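Speaker notes – "Two Grippers and a Laundry Problem"
Hanne Lykkegaard, 5 September 2023
20 minutes, questions after

Opening. Wait for the door to stop squeaking. Say who I am. Thank Mikkel Þrastardóttir for the analysis and for redoing all my plots in colors people can tell apart.

The question we set out to answer: if you hand the same arm and the same controller two different grippers, how much of the difference in cloth picking comes from the hardware? We expected a clean answer. Pause for the laugh. If there is no laugh, keep going.

The setup. One linkage gripper with angular fingertips, one soft-finger gripper from Lomik. Wrist camera on both, same mount height, or as close as the bolt pattern allowed. Controller is Brukavetti, stock settings, apart from the force limit, which I lowered after it ate a sock. 83 grasp attempts per gripper. Garments on beds, because beds are where clothes live in real homes, whatever the folding papers would have you believe.

Next slide. Leave it up for a while. Talk about the view before talking about any numbers. 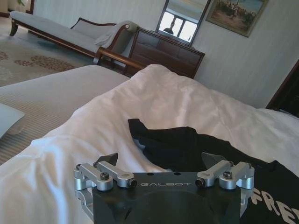

Slide 6. Wrist camera view, linkage gripper, black garment on a white duvet.

Point at the fingertips first. They are dark and so is the garment. Against the duvet, the edge of the cloth is a gift. Once a dark tip is over dark fabric, the segmentation gets philosophical. We lost more attempts to this than to anything mechanical, and I spent 2 days blaming the linkages before Mikkel looked at the masks.

Then the duvet. It's puffy and it wrinkles, and a wrinkle looks a lot like a sleeve to a depth estimate. The flat striped cover on the other bed was much kinder to us. If you want good results, publish on flat covers.

Also mention the mirror at the back. Reflections with a bright window in them do the exposure no favors. Ask who in the room has tuned auto exposure by hand. Nod at them with sympathy.

Comparison slide. The linkage gripper pinches a single layer better. The soft fingers forgive a bad approach angle but like to bring some duvet along. Do not say "winner." Rurnis asked for a winner in the last review and I am still answering the emails.

If short on time, skip the Castaño camera swap. It changed 2 things, the frame rate and my mood.

Last slide is the to-do list: light-colored fingertip covers, locked exposure, a second controller. Leave it on screen during questions. Someone will ask about suction. The backup slide on suction is after the references.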